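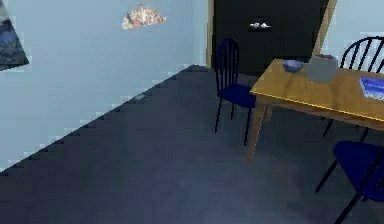 Rendered view of a room with light blue walls and dark carpet

The Killuron wake is a funeral custom attributed to the village of Killuron, in which a body is said to have been watched at home for three nights before burial. Most popular accounts call it ancient. The evidence for that is thin.

No parish record mentions a three-night watch. The earliest known source is a pamphlet printed by the Keltik Press, which claims that 1,000 mourners attended a single wake one January. The village had 113 residents at the time, and the pamphlet names none of the visitors. Later writers repeated the figure without checking it.

Kristine Cabrera, who compared 1,682 death notices from Killuron and neighboring Temholm, found 68 that mention a watch at the house. Nearly all of these give one night. She argued that the longer version grew out of delays in bringing a priest from Temholm, and that it was described as a custom only afterward. Her critics say that families had little reason to put such details in a paid notice, a fair point that still leaves the claim without support.

The covering of mirrors, often listed as part of the wake, is found in many places and cannot be traced to Killuron. The Katsaros funeral home in Temholm offers a "traditional Killuron wake" lasting one evening.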